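Horkside label to reissue lone Bundesis album in September

The only album by Bundesis, a synth-funk trio whose members parted ways within a year of its release, will return to print in September on the Horkside label. It will be the first time the record has been sold new since its original run.

The album came out in the mid-1980s on Pekutness, a small independent that put out a handful of 12-inch singles and then closed. The first pressing ran to 614 copies. Most were sold at shows and through record stores in the band's home state, and clean copies now change hands for far more than they did then.

Horkside says the reissue was made from the original quarter-inch master tapes, which had been stored with other Pekutness material. One reel had damage near the start of side two, and the label used a safety copy for the first 33 seconds of that side. The rest comes straight from the master.

The original album held eight tracks. The new edition adds the 12-inch mix of the closing song and an instrumental that was recorded at the same sessions but left off for lack of room – the track list on the first test pressing still shows it. The vinyl version will keep the original eight songs on one disc and put the two extra pieces on a bonus single. 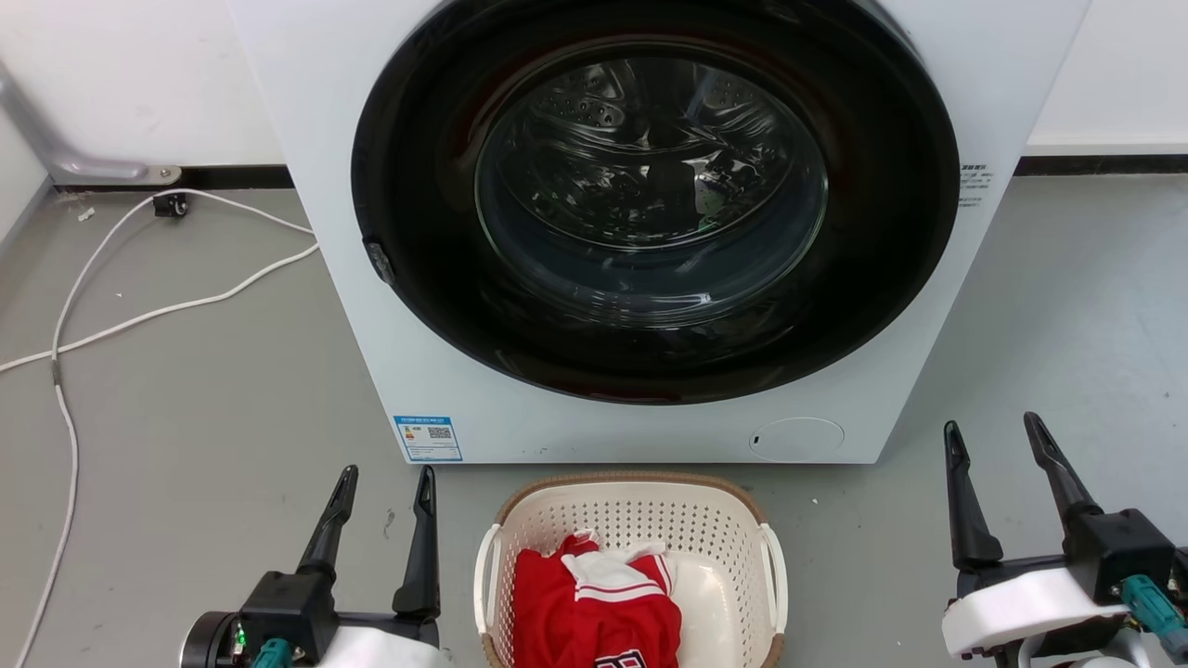
Will the album be available on CD and as a download as well?

The CD and download go on sale the same day as the vinyl, and both include all 10 tracks in one sequence.

Bundesis worked with a drum machine, two keyboards and a bass guitar, with all three members sharing vocals. A trombone part on the second track was played by a guest who was left off the sleeve in 1985. The new liner notes correct the credit, along with two songwriting credits that were printed in the wrong order.

The mastering was handled at Çetinkaya, a studio that has worked on several earlier Horkside releases. The label says the sound was left close to the first pressing, with a little less treble on the vocals. The tempo of the opening track has also been fixed. It was cut slightly fast on the original vinyl, and the reissue brings it back to the speed on the tape.

The vinyl comes in a heavy sleeve with the original front cover and a 12-page booklet. The booklet has lyrics, session notes and flyers from the trio's club dates, including a run of late-night sets that paid the band $80 a show. Only the first batch of records will include a reprint of the Pekutness mail-order sheet.

Horkside has no plans to press the trio's earlier single, which appeared on a different label. The rights to that record – both sides of it – are still being sorted out.

Advance orders open at 10 a.m. on the label's website. Record stores can order through their usual distributors. The catalog number is HORK 91.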